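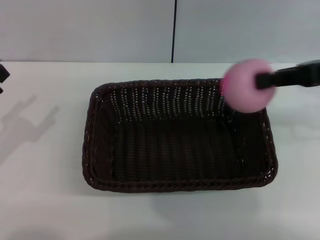
Checking and Cleaning a Small Woven Basket Before You Put It Back in Use

Posted Sunday, December 29, 2024

These instructions cover open-topped rectangular baskets of the kind used on shelves and counters for small toys, balls, napkins or mail. They apply to natural wicker and to synthetic strand, with the differences noted where they matter. Allow an evening for the cleaning and a full night for drying.

What you need

A soft brush (an old toothbrush or a clean 2 inch paintbrush)
A vacuum with a brush attachment
Two cloths, one damp and one dry
Mild dish soap
Small side cutters or nail clippers
Clear-drying craft glue
A white or light-coloured surface to work on

The light surface is worth the trouble. On dark weave, broken strands and trapped dirt are hard to pick out against a dark bench. On a white table, light comes through the gaps and a blocked or widened opening is visible straight away.

Step 1. Empty the basket and check the base

Take everything out and set it well to one side. Turn the basket over, tap the base twice with your palm and turn it back. Press the floor with your fingertips, working from one end to the other. It should give slightly and evenly. A soft spot usually means a strand has snapped underneath.

Set the basket down at an angle to you so that the long inner wall and the floor can be inspected together.
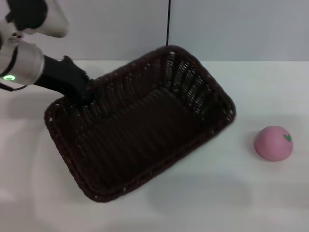 Basket turned diagonally on the table, ball set down clear of it.

Check that the basket sits flat. Push down on each corner in turn. If it rocks, note which corners are high. Natural wicker can often be corrected in Step 4. Synthetic baskets built on a wire frame, such as the Omard shelf type, need to be bent back by hand, a little at a time.

Step 2. Inspect the rim

The rim takes most of the wear – it is where people grab the basket and where things knock on the way in. Run a dry cloth along the full length of the border. Where the cloth snags, stop and look. Trim loose ends flush with the side cutters. Do not pull them, as the same strand may run a long way down the wall.

If the border has started to unwind, put a small amount of glue under the lifted turn, press it back into line with its neighbours and hold it with a clothes peg for an hour.

Look closely at the corners. The twist should follow the curve without a break. A flat or kinked section at a corner will open further with use.

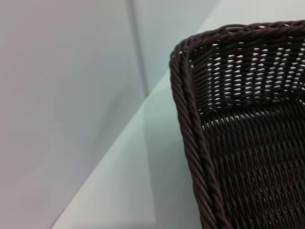 Corner of the rim, with the open weave of the inner wall and the closer weave of the base.

Step 3. Clean the weave

Vacuum first, inside and out, on low suction. Open weave on the walls clears quickly. Closely woven bases hold grit in the ridges and should be brushed along the direction of the strands, then vacuumed again. Pay attention to the seam where the wall meets the base.

Wipe with a damp cloth and a drop of soap. Synthetic strand can be rinsed under a tap. Natural wicker should only be wiped, and never left standing in water. The Tastance liner baskets have a paper-cord core and should be cleaned dry.

Step 4. Dry and reshape

Blot with the dry cloth. While natural wicker is still slightly damp, press any high corner down and weight it with a book. Leave it overnight, away from heaters. A basket dried beside a baseboard heater in December will go brittle along the side facing the heat.

Step 5. Refill

Wipe washable items before they go back in. Put soft or round items in from above and let go of them inside the walls – dropping them onto the rim loosens the border over time. Keep the contents below rim height so that the basket can still be picked up by its edge.

Repeat the vacuuming every 3 months, and the full check once a year.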